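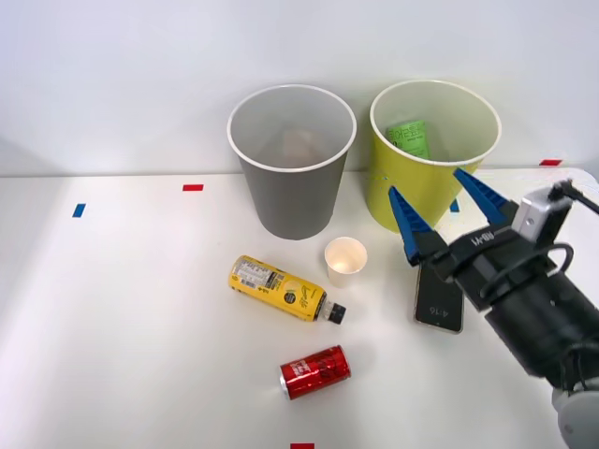
最終更新:2019年4月

Velon 模倣学習用データ収集セット(片腕・卓上タイプ)

こんにちは、Torkauで収集まわりの機材を担当しているAivar Orgです。アームはもう手元にあるけれど、お手本のデータをどう集めたらいいのか…というご相談をよくいただくので、うちで毎日使っている構成をそのままセットにしました。それがVelonです!

中身は、グリッパー用の青い指が2本、手首カメラの取り付け金具、卓上を見る固定カメラ、操作用のハンドル、それに収録ソフト。アーム本体は含みません(ここ、本当によく聞かれます)。位置決め用のカラーテープも入れてあります。地味ですけど、机に赤や青の印があるだけで、翌日に物を並べ直すのがずいぶん楽になるんですよ。

私が最近ずっとやっているのは、飲み物の容器をつかんでゴミ入れに移す作業です。缶、ペットボトル、紙コップと、形も硬さもばらばらで、練習台としてはなかなか手ごわい相手です。机にはスマートフォンも一緒に置いて、捨てる物と捨てない物が混ざった状態で録っています。細長い缶が横になっているときは、指の間に缶の胴が来るように手首の向きを合わせてから下ろすのが私のやり方です。
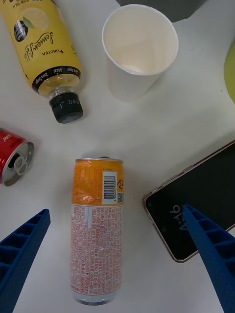
手首カメラと固定カメラ

カメラは二系統を同時に録ります。固定カメラは机全体とゴミ入れの位置関係、手首カメラはつかむ直前の指と物のすき間を見るためのもの。最初は固定だけでいいかなと思っていたんですが、指先が物の陰に入る場面が多くて、結局どちらも標準にしました。

手首カメラの角度は、指が左右の下から入ってくるくらいが使いやすいです。指が見えていると、あとで録画を見返したときに「あ、ここで寄りすぎたな」とすぐわかります。缶が立っているのか寝ているのかでも近づき方が変わるので、私は 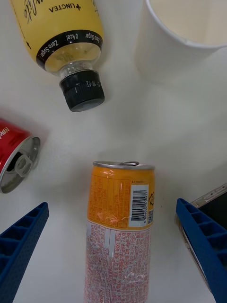 立てた缶と寝かせた缶を別の課題名で保存しています。まとめて一つの名前にしてしまうと、後から分けるのが面倒で…一度やって懲りました。課題名は収録ソフトの左上で切り替えられます。日本語の名前でも大丈夫です。

収録の流れ

物を並べて、開始ボタンを押して、ハンドルで動かして、終わったら成功か失敗かを選ぶ。これだけです。1回の収録は約16秒に収まることが多いです。私は8回録るごとに物の位置と向きを変えています。同じ並びのままだと、見た目の似たデータばかりたまってしまうんですよね。

失敗した回も消さずに、失敗の印を付けて残してください。Direllの学習ツールに渡すときは、その印で読み込む・読み込まないを選べます。書き出し形式はDirell用と汎用の両方をご用意しました。

容器に入れる動作では、缶の底が縁の内側まで来たのを固定カメラの画面で確かめてから指を開くのが好みです。高いところから放すと跳ねることがあるので、私はいつも低めで放しています。

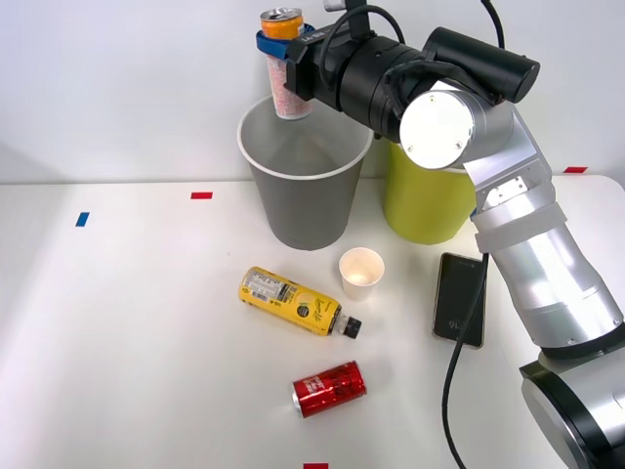 指だけを買い足すことはできますか?

左右一組でお求めいただけます。取り付けねじも付属しますので、セットをお使いの方は届いたその日に交換できます。

対応するアームとお届け

手首の取り付け穴の寸法を送っていただければ、合うかどうかこちらで確認します。Qureshi製のアームをお使いの方には専用の変換板もあります。出荷は通常8営業日以内です。

6月には柔らかめの指も追加する予定で、いま紙コップ相手に試しているところです。つぶさずに持ち上げるのが思ったより難しくて、でも楽しい! ご質問やお見積もりは、お問い合わせフォームから「Velon担当あて」と書いて送ってください。私が読んでお返事します。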